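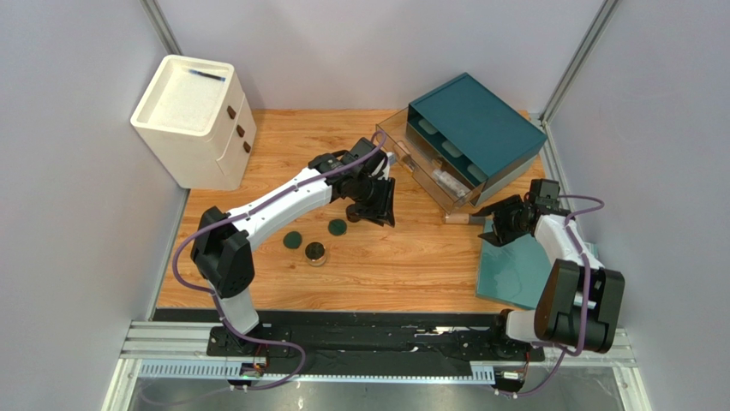
Page 3

Speaker notes: Two arms, two sets of fingers

Opening (keep to two minutes)

Good afternoon. I'm going to talk about grippers on a small bimanual bench, and mostly about the fingers, which is where our time went. Ask questions as we go. The appendix has the raw tables if anyone wants them.

The bench in these notes is the one we use for desk-clutter tasks: a drawer unit at one side, a teal organizer with clear drawers at the other, and small round things on the wood between them. Both arms work over the same tabletop, so anything that sticks out from a wrist matters.

What we compared

Two finger sets. The Noreck set is long and angular with a narrow tip. The Trostia set is shorter, with a broader pad. Both went on the same motors and ran on the same Carrasco controller with the same gains. We did not retune between sets. Someone will ask why. Say that retuning is a separate study and move on.

We logged 1125 grasps with the Noreck fingers before we changed over. Total for the project was 3268, including the repeats on lids.

Objects

Say this part slowly. Flat round lids lying on wood were the hardest thing we tried. There is very little edge to get under, and a finger that comes in a couple of millimetres high slides across the top. The small jar was easy with either set. Short cylinders were fine as long as the fingers closed across the length and not along it.

Clear plastic is a camera problem before it is a gripper problem. Depth readings through a transparent drawer front gave us the wood grain behind it. We switched to the colour view for those and picked grasp points by hand.

Reach and cables

Point to the purple cables. Each arm has one running back from the wrist, and the loop at the wrist needs slack or the last joint pulls against it. Too much slack and it catches on the other arm when both go for the centre. We settled on 350 millimetres of free cable past the last clip.

Pause here for questions on the mechanical side. If there are none, go straight on to the shared workspace.

Shared workspace

With one gripper in front of the organizer and the other coming over its right side, there isn't much room between the fingers. The Triment planner treats each wrist as a box. That is safe, but it refuses poses the arms can reach. We drew tighter shapes around the motor housings and got 28 of the refused poses back.

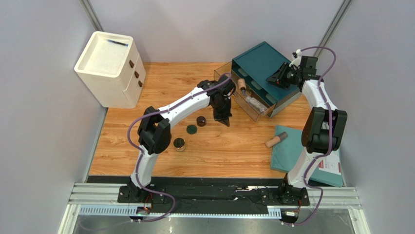

Controller settings

Same update rate on both arms. Force limit set low for the jar and left there for everything else. Mention that the left and right arms were homed separately every Monday and the offsets written on the whiteboard.

Questions to expect

Suction: not tried. Soft fingertips: tried on the Trostia set only, and they wore through at the corners. Cost: send them to the handout.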